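Skript zum Grundkurs Laborpraxis, Teil 4: Flüssigkeiten umfüllen, entnehmen, abmessen
Stand: 8. Februar 2020

So, weiter im Stoff. Beim letzten Mal sind wir bei den Waagen hängen geblieben, deshalb kommt die Sache mit den Pipetten jetzt etwas gedrängter, als ich es eigentlich vorhatte. Wer das Blatt zu Teil 3 noch nicht hat: liegt im Fach neben Raum 440, einfach eins rausnehmen.

Becherglas, Messzylinder, Kolben

Ich fange mit dem Becherglas an, weil es das Gefäß ist, das ihr am häufigsten in der Hand habt und am häufigsten überschätzt. Die Striche auf dem Glas sind eine Orientierung, mehr wollen sie gar nicht sein! Wenn im Protokoll steht »100 ml Lösung vorlegen«, dann reicht das Becherglas. Steht da »100,0 ml«, dann will jemand einen Messkolben sehen. Diese eine Nachkommastelle hat im November die halbe Gruppe überlesen, und ich habe einen ganzen Nachmittag lang Gehalte korrigiert, die hinten und vorne nicht passten.

Füllt ein Becherglas höchstens zu zwei Dritteln. Ich selbst bleibe meistens bei der Hälfte, dann kann ich es schwenken, ohne dass mir etwas über den Rand geht, und komme mit der Pipette bequem hinein. Bei gefärbten Lösungen (unser Gelbansatz aus Versuch 2 zum Beispiel) seht ihr den Stand wunderbar von der Seite. Bei farblosen hilft ein Stück dunkler Karton hinter dem Glas.

Die Kunststoffpipette

Einwegpipetten aus Kunststoff heißen bei uns im Kurs einfach »Tropfer«, im Katalog von Brisel stehen sie als Transferpipetten. Gemeint ist dasselbe. Der Ablauf, wie ich ihn gern sehen möchte:

Erst den Balg zusammendrücken, noch über der Flüssigkeit.
Dann mit der Spitze eintauchen, ein kleines Stück genügt.
Langsam loslassen und die Flüssigkeit aufsteigen lassen.
Spitze am Glasrand kurz abstreifen.
Senkrecht halten, bis ihr über dem Zielgefäß seid.

Der häufigste Fehler: erst eintauchen, dann drücken. Dann blubbert es, und bei allem, was schäumt oder spritzt, habt ihr den Salat. Der zweithäufigste ist das Umdrehen. Bitte niemals eine gefüllte Pipette mit der Spitze nach oben halten, die Lösung läuft in den Balg und von dort bekommt ihr sie nie wieder sauber heraus. Ja, ich weiß, es tropft manchmal, wenn man sie senkrecht hält. Dann habt ihr zu viel aufgezogen, also ein bisschen zurückgeben und weiter.

Zum Mischen in kleinen Mengen ist der Tropfer übrigens auch prima. Zwei- oder dreimal aufziehen und wieder abgeben, Spitze immer unter der Oberfläche, und schon ist der Ansatz ordentlich durchmischt. Einen Glasstab müsst ihr dafür nicht extra holen. 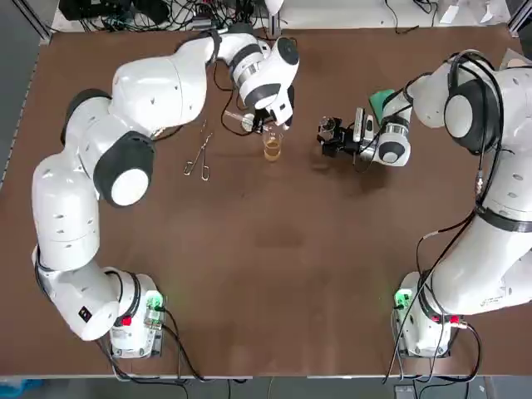
Was den Arbeitsplatz angeht, bin ich ein bisschen pingelig. Ich möchte, dass auf dem Tisch nur liegt, was ihr im nächsten Schritt braucht. Das Becherglas kommt in die Mitte, so dass ihr es mit beiden Händen erreicht, und Metallwerkzeug legt ihr flat hingelegt seitlich ab, also richtig flach, mit den Griffen zu euch. Klemmen und Pinzetten gehören nie quer über ein Glas! Mélanie Campbell hat bei der letzten Durchsicht vorgeschlagen, dafür eine feste Seite zu vereinbaren, und das machen wir jetzt so: Werkzeug links, Protokollblatt rechts. Linkshänder dürfen tauschen, sagen es aber vorher ihrem Nachbarn.

Klemme oder Pinzette?

Kurz noch zur Sprache. Die Dinger mit den Fingerringen wie bei einer Schere nenne ich Klemme, die ohne Ringe Pinzette. Im Englischen heißt beides gern »forceps«, und weil die Anleitung von Coman aus dem Englischen übersetzt ist, geht es dort munter durcheinander. Schreibt im Protokoll bitte hin, was ihr wirklich benutzt habt.

Aufräumen

Tropfer kommen in den Sammelbehälter, Gläser werden zweimal mit Leitungswasser und einmal mit destilliertem Wasser gespült. Reste vom Gelbansatz bitte in den Kanister mit der Nummer 1437 und auf keinen Fall in den Ausguss.

Bis zum nächsten Mal: Aufgaben 3 bis 5 im Fludum-Heft, und lest euch den Abschnitt über den Meniskus durch. Die Ablesefehler rechnen wir dann gemeinsam aus, Taschenrechner mitbringen.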